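Vendredi, 23 h passées

Pas écrit depuis lundi, honte à moi. Semaine avalée. Je note vite avant de dormir, sinon tout se mélange et dans un mois je ne saurai plus qui a dit quoi.

Donc le déménagement de maman. C'est signé. Elle quitte la maison en mars et elle prend le petit deux-pièces de la résidence du Prado, troisième étage, côté cour. 562 euros charges comprises, elle répète le chiffre à tout le monde comme si elle l'avait gagné au loto. La dame de l'agence voulait monter à 600, maman a dit non, raccroché, et rappelé le lendemain comme si de rien n'était. Je n'aurais jamais osé.

Passé la matinée là-bas à trier. Le buffet : des nappes, des nappes, des nappes. Trois boîtes de photos sans un nom au dos. Les cahiers de comptes de papa, tous, écriture minuscule, même les timbres sont notés. Je me suis assise par terre pour en lire un et quand j'ai relevé la tête il était midi et demi. Rien avancé. Maman n'a rien dit mais elle a posé une assiette à côté de moi, très fort.

Le piano, toujours le probleme. Dorian Lacroix est venu le voir vers 15 h. Il en donne 700, pas plus, et il faut compter le transport. J'ai trouvé ça maigre. Maman l'a fait asseoir, lui a demandé de jouer quelque chose, il a joué une valse un peu bancale (le la du milieu accroche depuis toujours) et elle a dit d'accord. Comme ça. Elle est partie dans la cuisine et elle a fait couler l'eau longtemps.
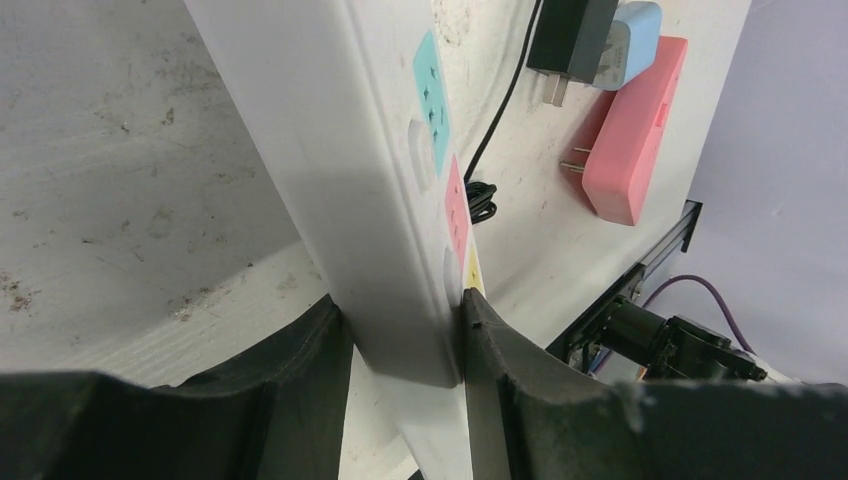

Après ça, la cave. Odeur de pomme alors qu'il n'y a plus de pommes depuis des années. Remonté les bocaux, les skis de Benoît, une valise pleine de laine. Il ne répond pas à mes messages, Benoît. Il a promis samedi, je le crois à moitié.

Le camion : deux devis. Bilura demande 2000, avec les cartons et le démontage des armoires. Cindau moins cher mais ils ne prennent pas les plantes, et maman ne part pas sans le citronnier. Discussion d'une heure sur le citronnier. Je rapelle Bilura demain matin, avant 10 h, NE PAS OUBLIER.

Et les clés du cabanon, introuvables.

Sur la route du retour, pluie, bouchon au rond-point, la radio qui saute. J'ai pleuré un peu, pas de chagrin je crois, de fatigue. Je pensais à la marque au crayon sur le chambranle de la chambre, nos tailles, année par année. Les nouveaux vont repeindre, c'est normal. Demander si on peut dévisser la planche ? Idiot peut-être. Je demande quand même.

Mangé une tartine debout. Linge pas étendu. Maman vient d'appeler, elle a retrouvé les clés dans la boîte à sucre.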